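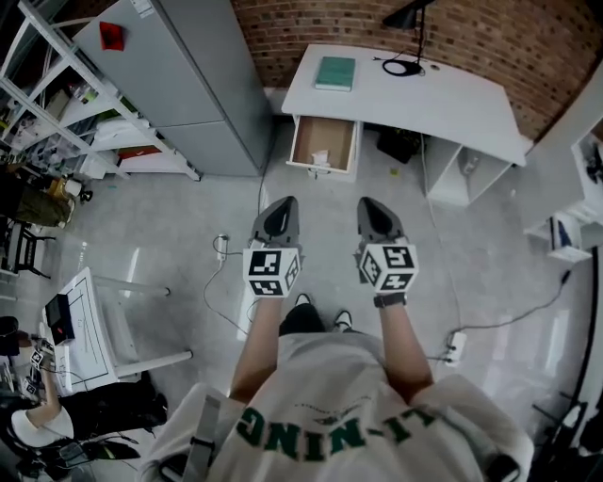
**Everyday Science: Forces**

# Why Things Grip and Why They Slip

Rub your palms together quickly. They get warm. Now put a drop of washing-up liquid on them and do it again. They slide easily and hardly warm up at all. The force you felt the first time is called friction.

Friction happens when two surfaces touch and one of them moves, or tries to move, against the other. It always pushes the opposite way to the sliding. If you push a book to the right across a table, friction pushes it to the left. When you stop pushing, friction slows the book down until it stops.

## What causes it?

Even a surface that feels smooth has tiny bumps and dips. Under a strong microscope a polished table looks more like a range of hills. When two surfaces are pressed together, the high spots touch. Some of them catch on each other, and some stick together very slightly where they meet. To slide one surface over the other, you have to pull those spots apart again and again.

Two things make a big difference:

- **What the surfaces are made of.** Rubber on dry stone grips well. Metal on ice does not.
- **How hard they are pressed together.** An empty box slides easily over carpet. Fill it with books and you will have to push much harder.

## Starting is harder than keeping going

Have you ever helped to move a sofa? You push and push and it stays put. Then it jerks forward, and after that it is easier. While the sofa is still, the friction holding it is called static friction. Once it slides, the friction is called sliding friction, and that is usually weaker.

## Useful friction

Walking needs friction. Your foot pushes backwards on the ground, and friction stops it slipping, so you go forwards. On ice there is not much friction, so your foot may shoot out behind you.

Bicycle brakes use friction too. On many bikes, rubber pads squeeze the rim of the wheel. The pads and the rim get warm because the energy of the moving bike is turned into heat. Pencils, erasers, matches, knots and shoelaces all need friction to work.

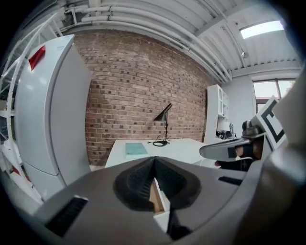 Nazar Karpenko wrote to ask why his wellies slip on wet tiles when the soles are made of rubber. Water gets between the sole and the tile and keeps the two surfaces slightly apart, so fewer of the high spots can touch. The grooves in a sole give the water somewhere to go. If the grooves have worn flat, the boot slips more.

## When we want less of it

Friction can be a nuisance. It wears away the heels of your socks and makes door hinges squeak. People put oil on hinges and bicycle chains so that the metal parts slide on a thin layer of oil. Wheels help in another way. A wheel rolls along the ground, and rolling takes less effort than dragging.

## Try it: the ramp test

You will need:

- a wooden board or a large tray
- a pile of thin books
- a ruler
- 6 small things to test, such as a coin, an eraser, a key, a wooden block, a sock and a plastic lid

1. Lay the board flat and put the coin at one end.
2. Raise that end by 2 cm, using the books.
3. Wait a moment. If the coin stays still, raise the board by another 2 cm.
4. When it slides, measure the height and write it down.
5. Do the same with the other things.

The higher the board has to go, the better the grip. Try again with a tea towel taped over the board and compare your results.

## Words to know

**Force:** a push or a pull.

**Surface:** the outside layer of something.

**Lubricant:** something slippery, such as oil, that makes friction smaller.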